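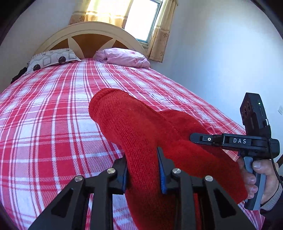

Project report — teaching by hand, laundry task
Group: Tayla Cosgrove, Angus Partington, Signe Lunde
Supervisor: Delwyn Maihi
8 July 2023

Goal: get enough demos of two-handed clothes handling to train a small policy. Knitwear only. Socks first, then sweaters.

Method. One person, one hand-held gripper per hand, clothes on a bed. No robot arm at this stage. Each demo starts with the item on the bedspread and ends when both grippers let go. Angus did most of the socks, Signe the sweaters.

Plaid bedspread stayed on for all of it. Tayla wanted a plain sheet, we voted, plaid won. Might regret that — red knit on red plaid is a hard one for segmentation.
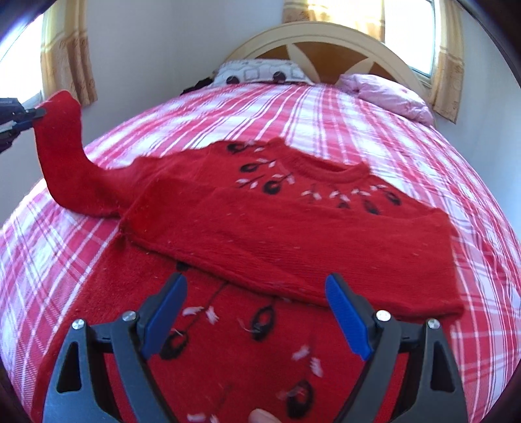

Sleeves were the slow part. You pinch the cuff with one gripper, lift, and then the other hand has to decide what to hold down. Signe and Angus do this diffrently and it shows in the data. We should of agreed on a grasp order before starting.

Results so far: 939 demos kept, target was 2000. Threw out the ones with bad sync between left and right. Training run on the Fendent machine took 8 hours, crashed, took 8 again. Policy not tested on the Movia arms yet, slot is booked.

To do
— fixed grasp order for sleeves
— plain sheet, 4 sessions at least
— Tayla to fix the sync script
— relabel the June socks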